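Clement Extends Hours at Household Recycling Center

The Town of Clement will extend opening hours at its household recycling center on Vetadbridge Road beginning in April. The center will open at 8 a.m. and close at 6 p.m., giving residents 20 additional hours of access each week.

The change follows a review of traffic at the site, where lines of cars regularly reached the public road last summer. Alaoui Services, which operates the center under contract with the town, will add 3 attendants to cover the longer schedule. The annual permit fee will remain at $28 per household. Permits already issued are valid until their printed expiration date and do not need to be exchanged.

Residents may continue to bring paper, cardboard, glass, metal and small appliances. Paint and motor oil will be accepted in closed containers of up to 32 ounces. Tires and construction debris must still be taken to the regional transfer station in Lovonik.

The entrance lane will be resurfaced before the new hours take effect. Drivers should use the north gate while the work is under way and follow the posted signs. The center will not close during this period, although access to the yard waste area may be limited in the early morning.

The town has also approved the purchase of additional collection equipment. Metal parts will be finished in bright colors for better visibility in low light. 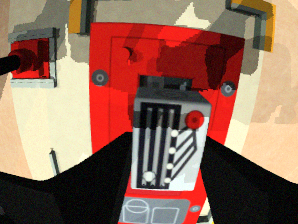
Permits and Information

Permit applications are available at the Clement Town Office and at the center's front desk. Proof of residence is required. Households that have moved within the town since their last application should bring a recent utility bill showing the new address.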